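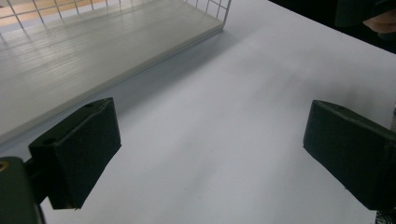 **Baskets talk, Wasley, Monday evening**

Good evening, everyone, and thank you for coming out in this weather. Say hello to the back row, check they can hear. Thank Nabila El Khatib for the tea and for the very kind introduction (keep it short, she hates a fuss).

Start with the kitchen at Trarnar. When I first took it on I had 43 jars in one cupboard and I could never find the cumin. I bought lids, I bought labels, I bought a little turning thing that squeaked. What I wanted, really, was a basket I could pull out and put on the table.

*Pause. Ask who has a cupboard like that at home. Let them laugh.*

So, wire baskets. Three things I look at before I buy:

- the grid – small squares will keep a packet of yeast in, wide ones won't
- the floor – bare wire leaves everything leaning, so I like a flat panel with fine ridges
- the rim – run a thumb along it, and if it catches, put it back on the shelf

Nouhaila Gaber asked me in February whether white was a silly colour for a kitchen. I've gone back and forth on this for years! I still buy white, and I wash mine in the bath with a soft brush.

Now the table, and please don't rush this bit, it's the part people write to me about afterwards. Before you sort a single thing, clear yourself a good wide stretch of tabletop. Move the post, move the fruit bowl. You want room to set things down in groups and walk away from them for ten minutes while the kettle boils.
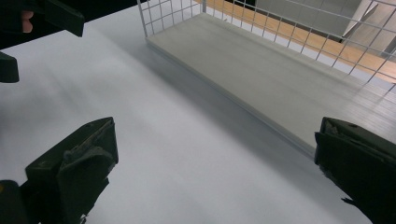

*A wide stretch of pale tabletop.*

Leave this one up while I talk about light. A pale top shows every crumb, and it shows shadows too, so I do my sorting in the morning by the window.

Mention the Zaki handout – 300 printed, on the chair by the door. Then questions, and if there are none, tell the Grukasar flour story.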